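Subject: Re: [members] Subtitles on the Zallow reissue
From: Bernadette Perrin
To: members list

Dear members,

I write in reply to the message from Elias Awad, quoted in part below, and on behalf of those who arrange the society's screenings and its lending library.

Elias Awad wrote:

> The library has now received both discs of the Zallow reissue, and I
> have watched the first feature through twice, once with the English
> dub and once with the subtitles. The subtitles are a transcript of the
> dub. They do not translate the Japanese dialogue at all. In the long
> conversation on the ferry they run on for two lines after the
> characters have stopped speaking. I should like to know whether the
> society intends to show this version in February, and whether members
> who paid towards the library copy were told what they were getting.
>
> I would add that the picture is excellent and that I have no quarrel
> with the dub, which is well cast.

The points raised are fair ones. The copy was ordered in good faith from the distributor's catalogue, which stated that the release carried "English subtitles" and gave no further detail. Members who contributed were sent the same wording. They were not told that the subtitles followed the dub, as we did not know it ourselves until the discs arrived.

Sawsan Zein has since compared the first feature with the older Itstead disc, which several members own. She found 273 subtitle lines in which the sense differs from the earlier translation. Many of these are small matters of phrasing. In 104 cases, however, the line gives information that the Japanese dialogue does not, or leaves out something that it does. The most serious example is the letter read aloud near the end, where the dub names the sender and the original leaves the question open. A member seeing the film for the first time would come away with a different story.

The second feature is in better order. Its subtitles were prepared separately, the timing is sound, and the songs are translated, as they were not on the Itstead disc.

The following arrangements have therefore been made.

The February screening of the first feature will use the Itstead disc, with the consent of its owner. The picture is softer and the colours are rather faded in the night scenes, but the translation is reliable. The second feature will be shown from the Zallow reissue. The running order is unchanged, and doors will open at 6.30 pm.

The library copy will remain available for loan under number 904. A note has been placed inside the case explaining which subtitles belong to which feature. Borrowers are asked to leave the note where it is.

A letter has been sent to Zallow asking whether a corrected disc is planned and, if so, whether existing copies will be exchanged. No answer has been received. Should one arrive, it will be forwarded to this list in full. Members who bought their own copies may wish to write separately — a number of individual letters will probably carry more weight than one from a society.

On the question of contributions, any member who paid towards the library copy and would now prefer not to have done so may apply to me for a refund before the screening.

Finally, may I ask that discussion of the ending be kept out of subject lines. Two members have written to say that they had not yet seen the film, and one of them had been saving it.

Yours sincerely,
Bernadette Perrin

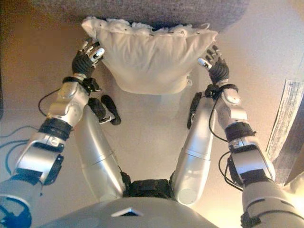 Kyrylo Hladun: I am grateful for the comparison, but I would ask for the dub to be considered for one of the two showings. It was the version broadcast when many of us first saw the film, and the added lines are part of how it is remembered here. The 93 minutes of the first feature would surely bear a second look on another evening, with the Itstead disc for those who want the translation. I would gladly forgo my refund towards the hire of the room.

Recent messages on this list

Re: Sabbagh box set, missing booklet
Plotico release schedule, revised
Loan periods over the summer
Re: Re: Aspect ratio of the early television episodes
Request for a spare disc case (double)
Cristian Restrepo: notes on the short films programme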